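Money Explorers

Where Does the Money Go? A Kid's Guide to Profit

Have you ever stood at a store counter, handed over your money, and wondered where it goes next? It goes into the cash register, sure. But then it takes off on a trip of its own, and that trip is one of the most interesting things in the whole world of business. Really! Grab a pencil, you might want it later.

Let's follow one five-dollar bill.

The Crayon Company

We are going to visit a small town called Brelledmont, where a tiny company named Drunis makes crayons. They're chunky crayons in the shape of leaves, sold in boxes, and each box costs five dollars.

A customer walks in, picks the autumn colors (red, orange, gold and a very good brown) and pays with a five-dollar bill. Hooray, a sale! The money a business gets from selling things has a special name. It is called revenue. You say it like this: REV-uh-noo.

So Drunis just made five dollars, right?

Not so fast. Drunis got five dollars. Getting and keeping are two different things, and the difference between them is what this whole page is about.

Paying for the Stuff Inside

Think about what it takes to make one box of leaf crayons. There's wax. There's the color that gets stirred into the wax, and there's the cardboard box with the little window in the front. Drunis buys its wax from a bigger company called Brumex, and Brumex wants to be paid for every block. Fair enough – Brumex has bills too!

When you add up the wax, the color and the cardboard, one box costs Drunis three dollars to make. Money that a business has to spend is called a cost. Some people say expense, and it means the same thing.

Now do the math:

Five dollars came in.
Three dollars went out.
Two dollars are left.

Those $2 are what Drunis keeps from each box, at least for now. Hold on to that number, because some other bills are waiting.

The Bills That Don't Care How Much You Sell

Before Drunis could sell a single crayon, it had to get ready. It needed a big pot for melting wax. It needed leaf-shaped molds, a long table, a sign for the door, and the first month's rent for a small shop on Pisharody Street. Put all of that together and it came to $900.

That kind of spending is called a start-up cost. You pay it at the very beginning, when you have no customers at all. It can feel a bit scary! People who start businesses often save up for a long time first, or they borrow the money and promise to pay it back later.

There is another thing to notice about rent. If Drunis sells a hundred boxes this month, the rent is the same. If it sells one box, the rent is still the same. If everybody in Brelledmont stays home with a cold and the shop sells nothing, guess what? Same rent. A cost that stays put like this is called a fixed cost.

Wax is different. Make more crayons and you need more wax. Make fewer and you need less. A cost that goes up and down with how much you make is called a variable cost. "Variable" just means "able to change."

Try it at home: Think of a pizza place. Is the cheese a fixed cost or a variable cost? What about the rent for the building? How about the boxes? (Answers are at the end.)

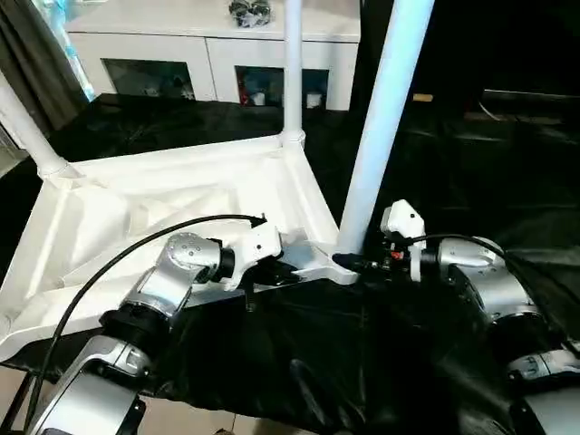
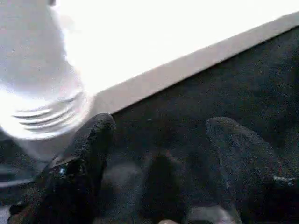
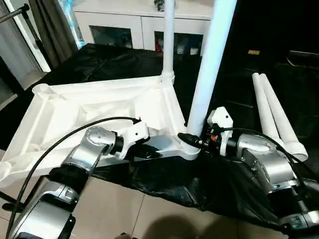
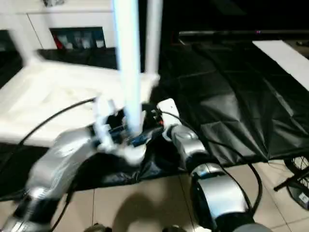
Money Explorers • Issue 40 • Page 2

The Magic Moment: Breaking Even

Okay, back to our crayons. Drunis spent $900 to get started, and it keeps $2 from each box. How many boxes does it have to sell before it has earned back everything it spent at the start?

You can find out by dividing. 900 divided by 2 is 450.

So when box number 450 goes out the door, Drunis has earned back its start-up money. It hasn't lost anything and it hasn't gained anything. Business people call this the break-even point, and a lot of them remember the day they reached it. Some of them even have cake.

(We left out the rent for later months to keep the math friendly. In a real shop you would add that in too, and the break-even point would be farther away.)

And what about box number 451? That's where it gets exciting. The two dollars left over from that box don't have to pay back any start-up money. They are profit! Profit is what's left when all the costs have been paid.

If a business spends more than it brings in, it has the opposite of a profit. That is called a loss. Lots of new businesses have a loss in the beginning, and plenty of them do just fine later on.

Why Not Just Charge More?

Good question! If Drunis sold each box for ten dollars, it would keep seven dollars from every sale. It would break even much sooner. So why doesn't it do that?

Well, would you pay ten dollars for a box of crayons? Maybe you would, if they were amazing. But a lot of people would look at the price, say "Hmm," and put the box back on the shelf. If the price is too high, fewer people buy. If the price is too low, the shop can be packed with happy customers and still lose money. Imagine selling those crayons for two dollars a box when they cost three to make. Every sale would make the shop a dollar poorer!

Picking a price is a bit like tuning a guitar. You turn the peg a tiny bit, listen, and turn it again. Business owners look at what other shops charge, talk to their customers, and sometimes change a price to see what happens.

They can work on the other side too, by spending less. Maybe Drunis finds a simpler box. Maybe it buys a lot of wax at once, and Brumex gives it a lower price. Buying plenty at one time often costs less for each piece. You have probably seen this at the grocery store, where the giant bag of rice costs more than the little bag, but each scoop of rice in it is cheaper.

What Happens to Profit?

This is my favorite part. When a business makes a profit, the owner has to decide what to do with it, and there are so many choices!

Drunis could buy more molds and make crayons shaped like shells or stars. It could hire a helper for the busy season in December. It could put some money away in case the wax pot breaks. The owner can also take some of it home, to pay for groceries and shoes and maybe a trip to the beach. Part of the profit usually goes to taxes, which help pay for roads, schools and libraries.

Using profit to help the business grow is called reinvesting. It's a long word, so let's take it apart. To invest is to put money into something because you hope it will be worth more later. "Re" means again. So reinvesting is putting money in again – kind of like saving the seeds from your best pumpkin and planting them next year.

Be the Boss

Ready to try it? Think of something you could make and sell, like friendship bracelets, dog biscuits or painted rocks. Then answer these on a sheet of paper:

What would you need to buy before you could start?
How much would the materials cost for just one?
What price would you ask?
How much would you keep from each one you sold?
How many would you have to sell to break even?

If your break-even number looks enormous, don't give up. Change something! Try a different price, or see if you can borrow the scissors instead of buying them. Grown-ups who run businesses do this kind of figuring all the time, and they use erasers too.

Words to Know

Revenue: all the money a business gets from selling things.
Cost: money a business has to spend.
Start-up cost: money spent to get a business going.
Fixed cost: a cost that stays the same no matter how much you sell.
Variable cost: a cost that goes up or down with how much you make.
Break-even point: when the money earned matches the money spent.
Profit: what is left after all the costs are paid.
Loss: what you have when costs are bigger than revenue.

Answers: The cheese is a variable cost. The rent is a fixed cost. The boxes are a variable cost, as every pizza that goes home needs one.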